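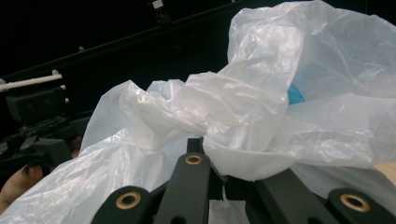

Page 38

Preparing Soft Plastic Bags for Collection

Thin plastic bags are accepted in the film container at the Brundham and Ternorau stations. They should not be placed in the household recycling cart, where film wraps around the sorting equipment and stops the line. Residents are asked to prepare bags as follows.

1. Untie the bag. Work a knot loose with the fingers before reaching for scissors. If it will not open, cut directly beneath it and keep both parts.

2. Look for anything left inside. Thin white film is easy to see through in a single layer, but bunched folds can hide a bottle cap, a clip or a receipt. A patch of color showing through the plastic — blue, for instance — should be checked by hand. Turn the bag inside out and shake it over a table.

3. Wipe away crumbs and let any damp bag dry fully. Wet film is refused at both stations.

4. Lay the bag flat, smooth it from the closed end toward the opening, and fold it lengthwise 2 times. Press out the air as you go.

5. Place the folded bags in one larger clear bag. A bundle may hold up to 40 bags and may not weigh more than 700 grams. Leave the top open so that staff can inspect the contents.

Bags with paper labels are accepted once the label has been removed. Compostable bags, bubble mailers and frozen food packaging are not.

Questions about bulk deliveries may be directed to Oluwatosin Ibrahim at the Brundham station or Kamarul Mangundap at Ternorau. Both film containers close at 4 p.m. in December.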